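Daltitdale Residence Hall – Laundry Room Questions

When may residents use the laundry room?
The room is open to all residents at any hour. Quiet is requested after 9 p.m.

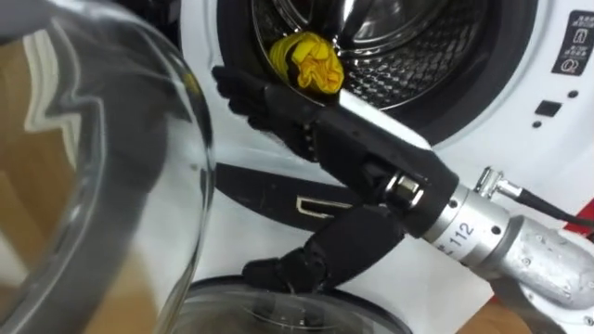

How do I pay?
Payment is by Curnero card only. Cards may be loaded at the front office, up to a limit of $40.

May guests do laundry?
Guests staying three nights or more may register with Rosalie Berchtold at the front office.
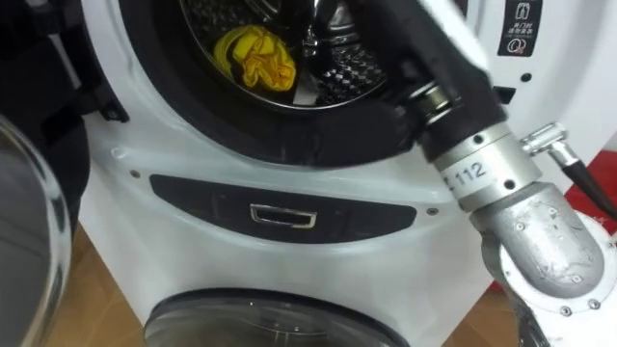

What happens to unclaimed items?
Unclaimed items are held for 21 days and then donated.

Who is responsible for lost clothing?
The Hall does not replace lost clothing – residents should check each machine before leaving. Small items are easily missed, such as a yellow cloth bunched up at the lower left of the drum. Losses may be reported to the office.

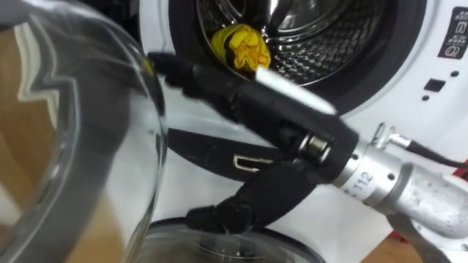
Whom do I contact about a refund?
Refund requests go to Sizwe Modise in writing. Please give the date and the amount charged. If the request concerns a front-loading washer like the white one shown, state this as well.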